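Home Notebook Methods Materials Contact
Search the notebook Go
5 min read

July, morning. Wafers going soft in the wrapper, continued

Weather heavy since the night. The barometer by the door shows 913 hPa, which for our altitude is low but not exceptional. I write it down every time now, after Remo complained, and he had right to complain, that my entries from spring have temperature and humidity and then nothing.

The question is still the same one: why do the small wafers from batch 147 lose their snap in the wrapper, when the same wafers kept in the tin with the rubber ring stay good. Remo Lüthi thinks it is the film. I think it is the end seal. Inês Morais thinks we are both looking too late, and that the wafer is already taking water on the cooling rack, before any wrapper comes near it. I wrote her opinion at the top of the page so that I do not forget it when I become excited about my seals.

What I did first

I took wafers from the same tray, middle positions only, because the corners bake darker. They went in three groups. The first went into the wrapper straight from the rack, still a little warm in the hand. The second was cooled in the cabinet with the drying beads and then wrapped. The third was not wrapped and went into the tin. All the wrapping was done on the Caron sealer with the settings as they were left, and I did not touch the jaw temperature, although I wanted to.

Then the weighing. The Nesex balance was slow to settle this morning and I had to close the window and wait. A draught is enough to move the last digit. For the next person: if the last digit walks, do not write the number that you like best. Wait, tare again, weigh again. I say this because I found in my own page from last month a value that was crossed out and replaced by a nicer one, with no note, and I do not remember why I did it. It is my handwriting, so I cannot blame another.

The group that was wrapped warm gained more weight overnight than the group that was cooled first. This surprised me. I had expected that a warm wafer closes its own dry air inside with it. Inês says that the warm wafer was simply drier at the moment of closing, so it has more appetite for water afterwards, and that weight gain alone does not say that it eats worse. So we must break them also.

Breaking

We have no proper instrument for texture in this room. We break the wafer over the edge of the steel ruler and listen. Inês stands with her back to the table and says "clean", "dull" or "bends". She does not know from which group it comes. I wanted to add a fourth word between clean and dull, but she refused, and after trying it myself I agree. The ear is not so fine.

The result: tin, all clean. Cooled first, clean with a few dull. Warm, mostly dull, and two that bend. So the weight and the ear go in the same direction, at least for one night and at this humidity. I would not yet write it in the report for Noketti, who pay for the wafers and will want to change something immediately.

The dye test

For the seals I used the blue dye water with one drop of washing-up liquid. Open the wrapper on the long side, never at the end, empty the crumbs, put some dye inside against the seal, hold it upright over white paper and wait. A good seal shows a straight blue line that stops. A bad seal shows a thin blue hair that runs outwards along a fold.

Nearly all the hairs run at the same place, where the long back seam meets the end seal. There the film is folded and the jaws must press through more layers. I should have thought of this earlier. Remo was kind and said only "hm".

It also matters how one opens the thing before the test. If you pull on the serrated end, you start a small tear at one of the teeth, and afterwards the dye goes through your tear and you blame the sealer. I lost a part of the morning in this way. With a clear film the tear is difficult to notice, and with print near the end it is even more difficult. Hold the wrapper against the dark apron and look along the teeth first.

Comparison with other sweets

It is useful to look at what others do. During the break I went through the bowl of individually wrapped things from the kitchen and looked only at the ends. There are wide fins and narrow fins, some crimped across and some crimped along. My favourites are the fully clear ones where the printing stays in the middle and the ends are free for looking. The ends spread out when the piece is held by its middle, so the teeth can be checked without flattening anything. I would like our own sample wrappers to be like this for the tests, even if Noketti wants print up to the edge for the shop.

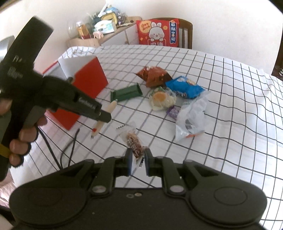

Film from Tutby

The new roll from Tutby arrived before lunch. It is clear, a little stiffer than the old one, and it makes more noise. Remo cut the first turns away because the outside of the roll was rubbed in transport. He wants to run it on the Caron with the same settings, so that only the film changes. I agree, but I ask that we write down the dwell time this time, and not only "as usual". "As usual" has three meanings in this notebook depending on who writes.

The stiffer film may be worse at the folded corner. It may also hold its shape better in the jaws. I have no opinion that I would defend.

To do

- Repeat warm against cooled with the Tutby film, same tray positions.
- Ask Noketti how long their wafers stand on the rack before wrapping. The answer "not long" is not accepted.
- Put fresh drying beads in the cabinet, the present ones are turning pink.
- Weigh the wafers on the rack during cooling, as Inês asked. She will prepare the sheet.
- Clean the sealer jaws. There is a brown line of melted sugar on the lower one, left side, and it may be under the very corner I am complaining about. Photograph it before cleaning!

Late afternoon, added: Remo cleaned the jaws while I was on the telephone, and there is no photograph. He says the brown line was thin and came away with the wooden scraper. From now on all seals are marked "after cleaning" on the bag, with pencil, because the felt pen goes through the film.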